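Buscar en el sitio
Escriba y pulse Intro
Deportes | Entrevistas

"El tercer tiempo no paga el autobús"

09/11/2018

El Danside juega este año en una categoría con desplazamientos de hasta cuatro horas y una plantilla de 37 jugadores, de los que ninguno cobra. Su entrenador nos recibió en casa antes de salir hacia el campo de Sepúlveda. Lleva 13 temporadas en el banquillo y no tiene previsto dejarlo.

"En octubre perdimos tres partidos seguidos y el vestuario estaba tocado", reconoce. "Contra el Tosetti llegamos al descanso ganando y nos pasaron por encima en la melé. Nos faltaban dos pilares y se notó mucho."

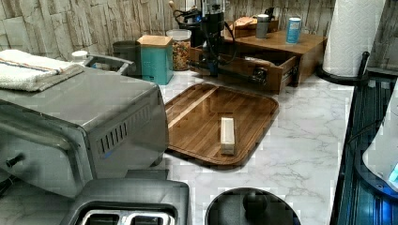 ¿Qué ha cambiado desde entonces?

El reparto de los entrenamientos. Ahora los delanteros trabajan aparte la primera media hora y luego se juntan con la línea. "Antes hacíamos todo juntos y la mitad miraba", explica. El equipo ha ganado los dos encuentros siguientes, el último por 30 a 13.

Sobre el reglamento es menos optimista. Cree que el placaje alto se pita de forma distinta según el campo y que los jugadores jóvenes no saben a qué atenerse. "No pido que sean más blandos. Pido que me digan en septiembre qué van a pitar en marzo."

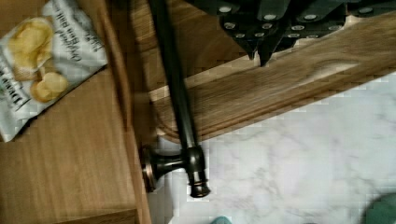
La cantera y el dinero

El club tiene equipos desde sub-12, pero pierde chavales al cumplir los 18, cuando se van a estudiar fuera. Algunos vuelven los fines de semana. Otros acaban en los Zulus, que entrenan más cerca de la universidad. "No me enfado. Prefiero que jueguen allí a que lo dejen."

El mayor gasto es el transporte. La cuota cubre las fichas y el seguro; los viajes largos salen de la rifa y del bar.

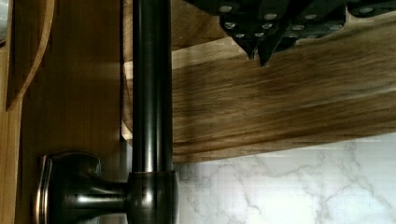 Detalle de un tirador o barra de color bronce.

El partido de vuelta contra el Tosetti le preocupa menos que el calendario. Son cuatro jornadas sin descanso, tres de ellas fuera, y la enfermería no se ha vaciado. El apertura titular sigue con molestias en el hombro y su suplente es un juvenil que debutó hace un mes. 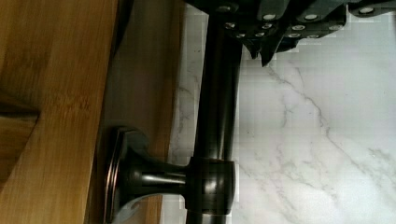 "Le he dicho que patee cuando tenga dudas. Con esa edad quieren jugarlo todo a la mano desde su propia 22, y en este campo, con barro, eso se paga." El objetivo sigue siendo la permanencia.

Noticias relacionadas
- El Tosetti remonta en la segunda parte
- Los Zulus abren inscripción para su equipo femenino
- Sepúlveda estrena marcador
- Resultados y clasificación de la jornada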